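Ristley Chores: handheld gripper recordings of household textile work

Ristley collects short fisheye recordings of chores done by people with a hand-held gripper. It was built to test whether policies trained without a robot in the loop can handle soft goods. The August release holds 3,035 episodes at the Zanddale and Pustatier sites. Rigid-object tasks are in a separate package. 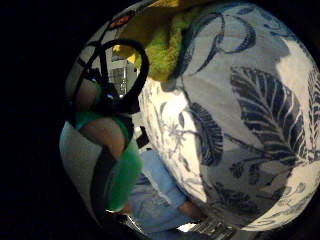 Pawłowska Lab, Soft Goods Team

Printed fabrics such as the white one with navy leaves are kept in the training split. A fuzzy yellow-green textile lies over the top of it, and the operator's finger rests against the print. Overlaps like this are labeled "stacked" whether or not the lower item is handled later in the episode.

Baseline results, 25 trials per task: picking up a single towel succeeded in 80 percent of trials, folding it once in 28 percent. Putting a cover on a pillow did not succeed. We don't consider any of the baselines ready for unattended use in a home.

Known issues
Hands and cords block part of the view in many episodes. Background people may be partly visible; do not attempt to identify them.
Contact force was not recorded.
Depth is missing for the early Pustatier episodes.

Maintainer: Aniela Jasińska. Report label errors with the episode number and time offset.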